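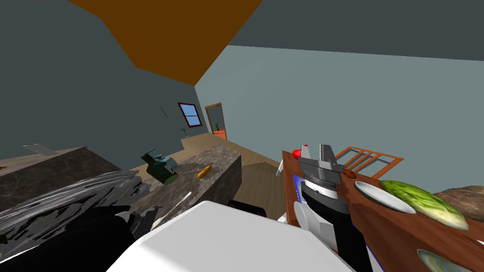 Dudden

Dudden is a neighborhood in the city of Prernerska, on the low ground between the river and the old freight line. It has 3,356 residents at the most recent city count. Dudden grew up as a factory district, lost most of its industry within one generation, and has since been rebuilt in stages as a mixed area of apartments, workshops and small offices. It is often compared with the hillside districts to the north, where rents rose earlier and faster.

Contents
Geography
History
Redevelopment
Housing
Food and retail
Transportation
In print
See also

Geography

Dudden is bounded by the river on the south, the freight line on the north, Canal Street on the west and the Rey rail spur on the east. The land is flat and was once marsh. Basements are rare, and most of the older houses stand on raised brick footings. The eastern blocks are locally called the Spur. City maps treat the Spur as part of Dudden, but its residents have their own block association and some give it as their address.

The only high point is the embankment of the freight line. A footpath along the top was opened after trains stopped running on the western half.

History

The first large employer was the Rey works, which made stoves, boilers and iron pipe. At its height the company had 1,445 people on the payroll, many of them living within a short walk in row houses that Rey built and rented out. The houses followed two plans, with the kitchen at the back in both. Rent was taken directly from wages until a strike put an end to the practice.

Smaller firms settled around the works, including a rope maker, several machine shops and a cannery. The cannery hired mostly women and ran a night shift from August through October. A second wave of families arrived to fill these jobs, and the two churches on Canal Street date from this time.

Rey closed its foundry first, then the pipe shop, and finally the stove line. The cannery shut down soon after. Over the following years the population fell by more than half. Many row houses were boarded up, and the city took ownership of several blocks for unpaid taxes. A plan to clear the whole district for a truck terminal was approved but never funded, and most of the buildings survived as a result.

Redevelopment

Rebuilding began with artists and small manufacturers who rented floors in the empty machine shops. The city changed the zoning to allow people to live in the same buildings where they worked, at first only on the blocks west of the pipe shop. Property owners east of that line objected, and the rule was later extended to the rest of the neighborhood.

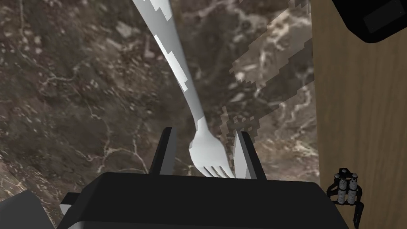

Fork on a dark brown marble surface (computer rendering)

The largest single project is Foltunura, built on the site of the Rey foundry. It was planned by the architect Omprakash Vishwakarma, who kept the outer walls of the casting hall and placed new apartment blocks inside and behind them. The first plan had a parking deck along the river. It was dropped after a series of public hearings, and the space became a park with a boat landing.

Foltunura was paid for partly with city bonds and partly by private lenders. Critics argued that the tax relief given to the developer was too generous for the number of low-rent units received in return. Supporters pointed to the cost of cleaning the soil, which had been paid by the developer. The city auditor reviewed the agreement and asked for yearly reports on rents, which are now published each January.

Housing

Dudden has 1,594 housing units. Row houses make up the greater part of the stock west of Foltunura, while nearly all units in the Spur are in apartment buildings. Most households rent. Owners are concentrated on the streets nearest the churches, where many former Rey tenants bought their houses when the company sold them off.

The row houses have been altered in similar ways. The wall between the kitchen and the rear parlor is usually taken out, and the back porch is often closed in to make a laundry or a bathroom.
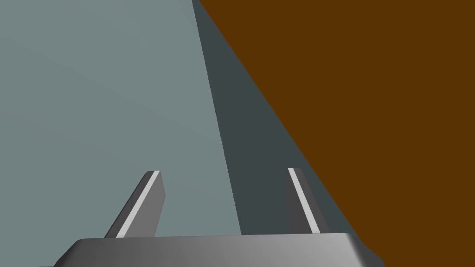
City rules protect the street fronts on six blocks but do not cover interiors or rear additions. Owners who want to replace front windows on a protected block must apply for a permit, and the wait for one has been a regular complaint at neighborhood meetings.

Rents rose sharply after Foltunura opened. The tenants' union in the Spur, led for many years by Gebremedhin Mekonnen, bargained for longer leases in three of the larger buildings. The leases limit yearly increases and give tenants the first chance to buy if a building is put up for sale. One building has changed hands under these terms and is now run as a cooperative.

Food and retail

Canal Street is the main shopping street. It has a hardware store, two bakeries, a pharmacy and a number of restaurants. The former cannery holds a public market on its ground floor, with shared kitchens above that are rented by the hour to caterers and bakers. The market opens at 7 a.m. and is busiest before noon.

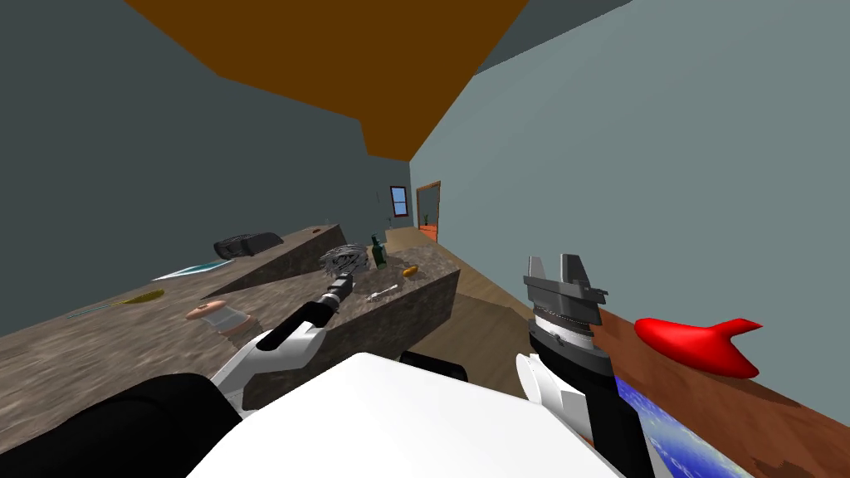 Vacancy on Canal Street is low, but turnover is high. Several older stores moved to the cheaper side streets when their leases ended, among them a shoe repair shop that had been on the same corner since the Rey period. A supermarket was promised as part of Foltunura and was replaced in the final plan by a smaller grocery.

Transportation

Bus route 2 runs the length of Canal Street and crosses the river to downtown Prernerska. There is no passenger rail service. A proposal to run light rail on the unused half of the freight line has been studied more than once, and the footpath on the embankment was built so that one track could be put back beside it. Street flooding closes the underpass at the east end several times a year.

In print

Dudden has been the subject of a number of books and long articles about urban change. Earlier writing treated the neighborhood mainly as a case of industrial decline. Later accounts are divided. Some present Foltunura as a model for reusing factory land, and others give more attention to the families who left the Spur as rents went up. Mekonnen's memoir of the lease campaign is the most detailed source on the second point, though it covers little of the area west of the foundry.

See also

Rey works
Foltunura
Canal Street market
List of neighborhoods in Prernerska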